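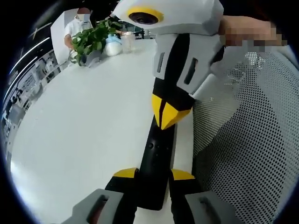
Learning to bind a book at Storkstead was slower than expected, one former student wrote to the school office, and it was the slowness that made the lessons stay. Letters of that kind reach us from many parts of the country. They describe the purpose of the Gravthorpe School of Bookbinding as well as any statement we could write ourselves.

About the School

The Gravthorpe School of Bookbinding offers training in hand binding, paper repair, and box making to adults of all levels of experience. It occupies the former Flimetti paper warehouse in Storkstead, a brick building beside the canal that was converted for teaching when the paper trade moved to larger premises outside town. The upper floor holds the main bindery. The ground floor holds the finishing room, the paper store, and the Kordestani Reading Room, where students may consult the School's collection of 747 sample bindings.

The School is an independent, nonprofit institution. It receives no part of its income from the sale of student work. Fees are set each December for the following year and are published in the course guide.

What We Teach

Instruction follows two courses of study. The Foundation Course introduces folding, sewing, rounding and backing, the making of cases, and the covering of boards in cloth and paper. Students complete six bindings, each in a different structure, and keep a written record of the materials and measurements used. No previous training is required, although applicants should be comfortable with fine handwork and with standing at a bench for long periods.

The Advanced Course is open to those who have completed the Foundation Course or who can show equal experience. It covers leather binding, edge decoration, gold tooling, and the repair of damaged text blocks. Paring leather takes up much of the first term. Students who wish to work in library repair may replace the tooling section with additional study of paper, adhesives, and the reattachment of loose boards.

Short classes are held throughout the year for visitors who cannot commit to a full course. Subjects have included paste papers, Coptic sewing, slipcases, and the care of family Bibles. A short class does not count toward a certificate.

How Classes Are Run

Classes are kept small so that every student has a bench and regular use of the presses, board cutter, and sewing frames. A typical session lasts about 90 minutes, with open bench time afterward for students who need to finish a step before paste or glue sets. Demonstrations are given at the start of each new process and repeated on request.

Basic hand tools are supplied for use on the premises. Students on the Advanced Course are expected to acquire their own paring knife and bone folder by the end of the first term, and the office can provide a list of suitable types. Leather is charged separately according to the size of skin used. Thread, linen tape, board, and paste are included in the fee.

Repair Service

The School accepts a limited number of books for repair from the public and from small libraries. Each item is examined before an estimate is given, and no work begins without the written consent of the owner. Wherever possible, original covers and endpapers are kept. When a cover cannot be put back into use, it is returned to the owner in a separate folder.

We do not offer valuations, and we do not remove library stamps or marks of former ownership. Books affected by mold must be declared when the inquiry is made and should not be brought to the building until the office has replied.

The Reading Room

The Kordestani Reading Room is open to enrolled students during all teaching hours and to outside readers by appointment. The sample bindings may be handled under supervision. Cloth and paper bindings make up the larger part of the collection, together with a group of account books from local mills and a set of trade samples left in the building by Flimetti. Pencils only are permitted. Notes on individual bindings are available at the desk, although those for the mill account books are still being revised.

Admission and Visits

Applications for both courses are made on the School's form, accompanied by a short letter stating the applicant's interest in the craft. Applicants to the Advanced Course are also asked to bring two finished bindings to an interview. Persons considering enrollment may visit the bindery by arrangement with the office. The upper floor is reached by elevator from the canal entrance.

Related pages
Foundation Course: Outline and Fees
Advanced Course: Entry Requirements
Sending a Book for Repair
Using the Kordestani Reading Room
Short Classes
Directions to Storkstead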